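# Chapter 4: Comparing Grippers Before You Buy Them

If you have come this far with us, you already have a controller that behaves and two arms that go where you send them – no small thing! Now we get to the part most students look forward to, which is deciding what to put on the end of those arms. 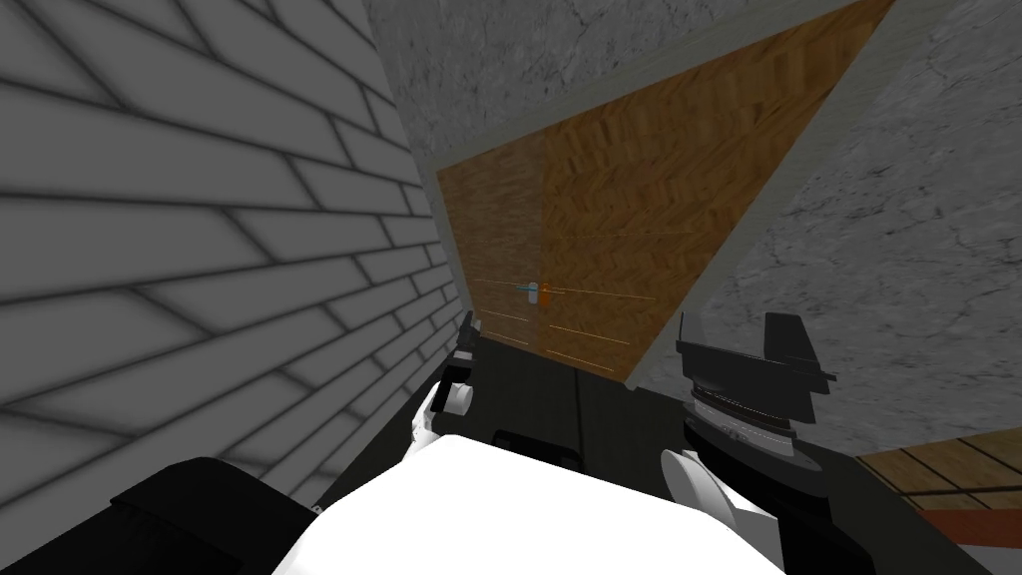 We will compare two designs in this chapter, the Clumier and the Urico, and we will do it all in simulation. A full run is 50 trials for each gripper, and you are welcome to stop for coffee halfway through. Please keep your settings the same for both, even when you are sorely tempted to fiddle.

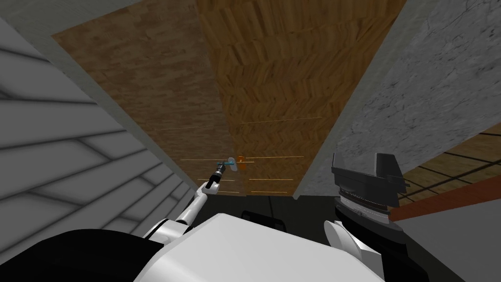
Reach is where we like to begin, well before grip strength or speed. A gripper that does nicely over an open table can become quite a nuisance in a tight spot, and walls have a way of finding every corner you forgot about. When one arm stretches into a narrow gap between walls and the other gripper stays back at the right, as it does here, you still have to plan for both of them. Section 4.1 starts with the arm that is reaching, and we will come back to its partner in Section 4.2.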